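Terrazzo im Bestand: Schleifen, Verdichten, Pflegen

Wer einen Altbau aus den Nachkriegsjahrzehnten übernimmt, findet unter Teppich oder PVC häufig einen mineralischen Boden, der seit der Verlegung kaum bearbeitet wurde. Technisch handelt es sich meist um eine zweischichtige Konstruktion: Unterbeton als Tragschicht, darüber eine Vorsatzschicht aus Zement und gebrochenem Naturstein, an der Oberfläche geschliffen. Die Körnung bestimmt das Bild, der Zement die Beanspruchbarkeit.

Vor jeder Bearbeitung steht die Aufnahme des Bestands. Der Betrieb Drenard, der im vergangenen Jahr 14 Objekte saniert hat, klopft die Fläche in einem festen Raster ab und kartiert Hohlstellen. Kleinere Ablösungen werden angebohrt und mit niedrigviskosem Harz verpresst, größere ausgebaut. Risse werden nach Verlauf unterschieden. Folgt der Riss einer Bewegung im Untergrund, bleibt er als Fuge erhalten und wird elastisch geschlossen. Schwindrisse dagegen lassen sich starr mit eingefärbtem Zementspachtel füllen.

Kleberreste sind der häufigste Grund für Nachträge. Schwarze bituminöse Kleber müssen vor dem Abtrag auf Schadstoffe untersucht werden; bis zum Befund ruht die Baustelle.
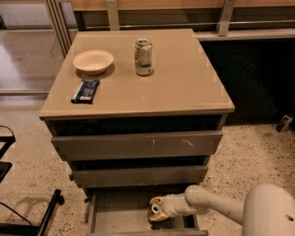

Geschliffen wird nass und in mehreren Gängen. Der Grobschliff nimmt Überzähne und alte Beschichtungen ab, der Zwischenschliff mit Körnung 200 beseitigt die Riefen. Danach wird gespachtelt, nach Aushärtung erneut geschliffen. »Die meisten Schäden entstehen beim Überspringen einer Körnung«, sagt die Restauratorin Catríona Heffernan. »Man sieht sie erst bei Streiflicht, und dann steht die Maschine schon wieder im Lager.« Im Wohnhaus Drolholm waren 293 Quadratmeter zu bearbeiten, verteilt auf Treppenhaus, Flure und Küchen. Die Randbereiche unter den Heizkörpern mussten von Hand nachgeführt werden.

Zur Verdichtung dient ein Silikat, das mit dem freien Kalk im Zement reagiert. Die Wirkung hängt von der Saugfähigkeit ab; dichte Zuschläge wie Marmor nehmen nichts auf. Überschüssiges Material ist vor dem Antrocknen abzunehmen. Eine Imprägnierung, in Drolholm das Produkt Zisness, verzögert das Eindringen von Öl und Farbstoffen. Gegen Säure schützt sie nicht. Zitronensaft, Essig und kalklösende Reiniger ätzen Zement und kalkhaltige Körnung gleichermaßen an.

Für die laufende Reinigung genügt ein neutrales Mittel in geringer Dosierung. Möbel erhalten Filzgleiter, Metallfüße ohne Unterlage hinterlassen auf feuchtem Boden Rostränder. Die Nachpflege richtet sich nach der Nutzung, in Fluren wird sie früher fällig als in Schlafräumen.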